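September, notebook 4, bread staling trial, cont.

8:40 am. Back at it. Same two flours as last week, the Bivis and the cheap one from Wokbridge. Gilmar wants to know if the longer cold rest buys us another day of softness before we tell Sales anything. I said give me the week.

Dough 1 (Bivis), water at 72 percent. Mixed slow, then four folds, lid on. Felt tight at the second fold, fine by the last one. Dough 2 (Wokbridge), same water, much slacker. Stuck to everything. Probably should of held some water back but then it isn't the same test.

Room was 76 F when I started, too warm, and the window fan is dead again. Moved both tubs down to the low shelf. Need to write room temp on the tub labels from now on, I had to go back through old pages to find last week's and two were missing.

Press test on the older loaves. Cut from the middle, heel thrown out, same weight on each slice. The cold rested Bivis springs back nearly all the way. The no-rest one keeps the dent and crumbles at the edge. Wokbridge loaves both poor, the rested one a bit less. Raíssa did the second set without looking at my numbers and ranked them in the same order, so I trust it more than I did yesterday.

Note on bags: the paper ones dry the crust out and make the crumb seem older than it is. All plastic from here, twist tie, no knots. Gilmar's loaf from the paper bag is out of the results, sorry.

Went over the ranking with Raíssa at lunch. She thinks the crust is what people notice first and we are spending all our time on crumb. Fair point. Add a crust score, one to five, chewed with eyes shut.

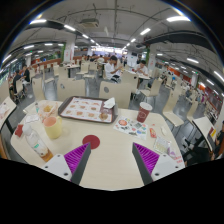

Tray with printed liner, cafeteria table, lunch.

2:15 pm. Clonum probe reading low again. Ice water check came out under freezing, which can't be right. Swapped to the old dial one for the afternoon bake. Anything logged with the Clonum this morning gets a question mark, don't delete it.

Baked both doughs. Wokbridge spread flat, pale on the bottom. Bivis good color, small tear along one side where I scored too shallow. Cooling on the rack, bag them once cold and NOT before, we lost a whole batch to soggy crust that way.

To do
- fan, ask Gilmar who has the key to the supply closet
- more twist ties
- new battery for the Clonum, try that befor buying another
- Raíssa to make up the crust score sheet
- hold back water on Wokbridge as a seperate run, next dough number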